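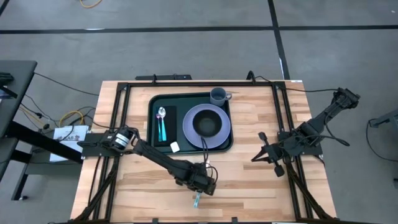 In early, before the heating had made up its mind. November has got into the building and means to stay. Coffee, then the cell, then more coffee, the machine on the second floor having been mended into something that only does half cups.

The day's job was the left arm, which has been closing its gripper a shade late since we moved the table. The people at Rodura say this is a setting. I say it is a screw. We have been writing to each other about it for long enough that we now sign off "best wishes" with real feeling.

Began with the table itself, as one should and as I usually don't. Put the level on the wood and then on the black frame, and got two different opinions. The corner brackets at the back had worked loose again. Quarter turn on each, then the level once more, and this time wood and frame agreed with each other, if not quite with the floor. The concrete in our bay runs downhill towards the door, and has done since long before there was anything in here to mind.

Then power off at the wall, not at the box, having learned that one in the spring. Took the left arm off its plate. Four bolts, three of which came out politely. The fourth needed the long key and some language. Underneath was a washer that belongs to no drawing I have ever been sent, and I am almost sure I put it there myself. Cleaned the plate, left the washer out, bolted it all back down crosswise and went round twice. Arm no longer rocks when leaned on. So that was a screw, or at any rate a washer, and I shall be writing to Rodura this evening in a generous spirit.

They were partly right as well, though, and I had better put it down here where they can't read it. The close time was set to 219 on the left and 83 on the right, and I had no note of why. Copied the right arm's number across. The left gripper shut so smartly that it flung a pen. Crept it up again in small steps until it held the pen without either dropping it or launching it, and wrote the final number on tape on the underside of the desk, where I shall certainly never look.

After dinner, the place setting. Cutton sent the new list of things for the arms to practise on and it is all crockery, so I spent part of a working afternoon laying a tray for one: lavender plate, black bowl on top, grey mug up at the corner, dark napkin with the teal fork and spoon side by side. I don't lay the table this well at home. I put the mug down with its handle to the right, and then remembered that it was only ever going to be approached by something with two fingers and no thirst.

The cutlery is what shows up a bad gripper. A mug forgives you. A thin handle doesn't, and if the fingers are even slightly out of true it turns as it is lifted and comes up pointing at the ceiling. So: fingers off both arms, pads wiped with spirit, pads checked against a steel rule, fingers back on. The left inner pad is worn along one edge. It will do for now. Asked for spares from Sithole, who sell them only in bags of 1000. I asked whether anyone had ever needed 1000. They said I would be surprised.

Cables next, the part I put off. The left one is too long, the right one likes to loop itself round the joints, and between them they could tie up a horse. Nipped up the clamp at the back corner, fed some slack through and moved each arm by hand through everything it is likely to do and a few things it isn't. Nothing pulled. The yellow coil on the floor by the table I have left where it is. It has been there so long that I step over it in the dark.

The counter on the left shoulder motor stands at 3240 hours. Juvotau's handbook says to grease it at a figure that sits on a page stuck to the next page by, I think, jam. Must write off for a clean copy.

Tomorrow: the worn pad, the letter, and find out what the fourth bolt is made of.

Home late. Beans on toast, eaten from the pan with the wrong spoon.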